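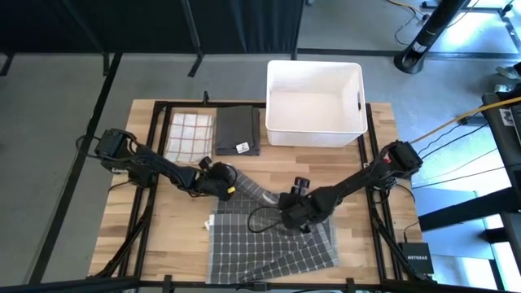 A reader of last year's notes objects that par stock is a polite name for hoarding, and that a store which never runs out has simply bought too much. The objection is fair as far as it goes. A store can be kept from running out by overbuying, and many are. Par stock as used in this unit is a calculated figure, and a store can be above it as easily as below it.

Unit 4: Towel and linen stock in small residential buildings

Terms used

Daily issue: the number of pieces handed out in one day at normal occupancy.
Par: one full daily issue. A store at "four par" holds enough pieces to make the daily issue four times.
Circulating stock: every usable piece the building owns, wherever it happens to be - on the shelf, in a room, in a bag, or at the laundry.
Dead stock: pieces owned but not moving. New pieces still in their wrapping are dead stock until they are released.
Loss: pieces that leave circulation without being recorded as condemned.
Condemned: pieces taken out on purpose and written off in the book.

Losses and condemned pieces must be kept apart. A building that adds them together can't tell whether it has a quality problem or a counting problem, and the remedies are different.

1. Setting the par

Each stage of the cycle ties up one par. For a building that sends its towels out on a next-day service the usual stages are: one par in rooms, one par at the laundry, one par on the shelf and one par resting or in reserve. A building that washes on site can drop to three if the machines run every day of the week. If they stop at weekends, three is not enough, and the shortage will show on the first morning after the stop.

Worked case. The Kernidau hostel has a daily issue of 544 towels and counts a circulating stock of 2454.

Four par = 4 x 544 = 2176
Stock above par = 2454 - 2176 = 278

The surplus is a little over half a par. Whether it is too much depends on the loss rate, dealt with in section 3. Note that the figure says nothing about where the towels are. The same total may be found with an empty shelf and a full laundry van.

Common error: calculating par from the number of beds. Beds don't use towels, guests do, and a building with 100 beds that gives out two towels per guest has a daily issue above its bed count for much of the season. Use the issue book. If there is no issue book, start one and wait a month before setting any par at all.

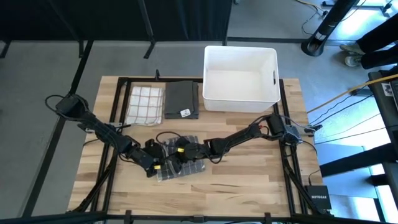 2. Counting

A count is taken at a single cut-off time. Six in the morning suits most buildings, as the night issue is finished and the van has not yet called. The steps are:

a) Stop all movement between stores.
b) Count shelves from the top left, working across and then down.
c) Count soiled stock by the bag, using the standard number per bag, and open one bag in every five to check the number.
d) Take the laundry's own figure for pieces held off site, and have it signed.
e) Enter rooms at one full issue per occupied room.

Steps c and e are estimates and should be marked as such on the sheet. A total made up of counted and estimated parts must not be quoted as if it were all counted.

Check towels and plain towels are counted on separate lines. They are bought at different prices and wear at different rates, and a single line will hide a fall in one behind a rise in the other. The same applies to bath and hand sizes.

The Padville exercise sheet gives three successive counts for one store, in which the hand towels rise by a figure close to the fall in bath towels.
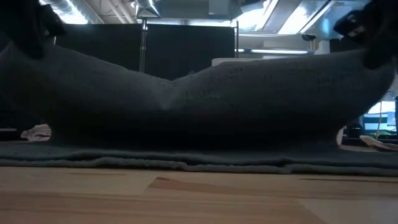
No delivery was booked in over the period. The likely reading is a change in how folded pieces were sorted, with small bath towels being entered as hand towels. Before accepting this, look at the laundry invoices: if the charge per size hasn't moved, the change took place on the sheet and nowhere else. Students often propose theft at this point. Theft would lower one line, but it gives no reason for the other line to rise.

3. Loss rate and life

Loss rate is taken over a full quarter:

loss rate = (opening stock + new stock released - condemned - closing stock) / opening stock

A negative result means that an earlier count was short or that new stock was released without being booked. It should be reported as it stands and never rounded up to nought.

Life is measured in washes. Months are a poor unit, as a resting towel doesn't wear. To find washes per piece over a period, divide total pieces washed by average circulating stock. It follows that a building above par will appear to have longer-lasting towels when measured by the calendar. The Vukčević method corrects for this by dividing total washes by pieces condemned, and is the one required in the coursework.

4. Containers and flow

Clean and soiled pieces never share a container. Colour coding is the usual means of keeping them apart; labels are acceptable if they are fixed to the container and not to the lid. Open or perforated sides allow air to pass through damp work, but give no barrier, and should not be used for soiled pieces in a corridor.

Fill to the rim and no higher. Overfilled containers spoil the count, as the number per container is then no longer standard.

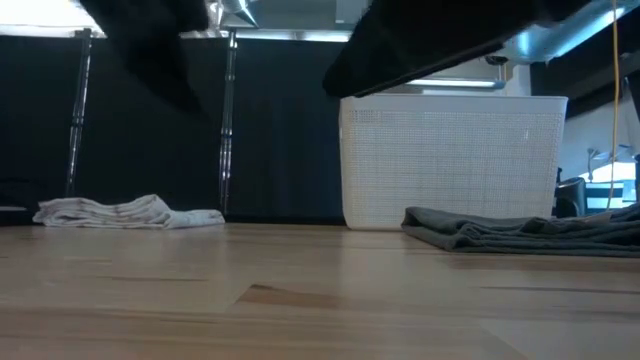

Fig. 4. White plastic basket with perforated front and solid rim.

Reading for the next session: the Janari store records, December count only. Work out the par, the surplus or shortfall, and the loss rate for the quarter, and bring the working as well as the answers.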